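From: Rawiri Lockyer
To: tarnlow-upholstery list
Date: December 10, 2022
Subject: Re: Foam for window seat cushions

Cameron Kereama wrote:
> I'm redoing the window seat in our front room. The old cushions
> were foam and they've gone flat in the middle. The shop offered me
> soft, medium or firm and I didn't know what to say. Also, do I need
> to wrap them? Mine weren't wrapped before and the covers always
> looked baggy at the corners.
>
> Cameron

Cameron,

Go with firm if people sit there every day. Medium is fine for a seat that mostly holds a cat and a pile of books. Soft is for back cushions. I put medium in our hallway bench in August and I already wish I had gone up a grade.

Ask for the density as well as the firmness. They are separate numbers and shops mix them up. Density tells you how long the foam will last, and firmness tells you how it feels on the day you buy it. Cheap foam can be very firm and still go flat in a couple of years, and I suspect that is what you have now.

Before you order, ask for a small offcut of each grade and squeeze them one after another. Most places will give you these for nothing.

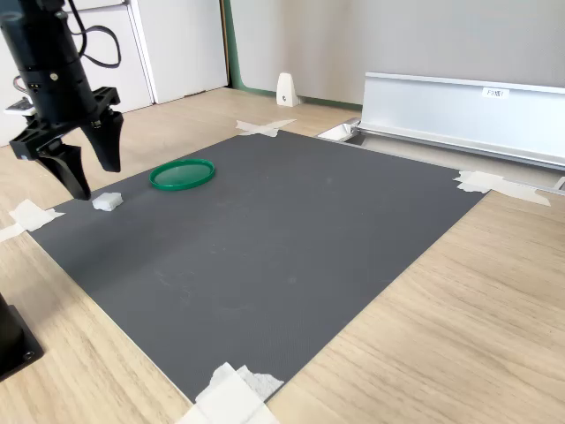

Answers to the rest:

1. Wrapping. Yes, use polyester batting, one layer over the top, front and bottom. Leave the back edge bare or the zipper will catch on it. Spray glue holds it well enough.

2. Size. Cut the foam half an inch bigger than the finished cover in length and width. That will take care of your baggy corners. Don't add anything to the thickness if you are wrapping.

3. Cutting. An electric carving knife works. Mark both faces and keep the blade upright. A bread knife will do it too but the edge comes out wavy.

4. Old covers. Wash them before you measure. Cotton ones can shrink a lot the first time.

If the seat is longer than five feet I would make two cushions. One long one is hard to get into its cover.

Rawiri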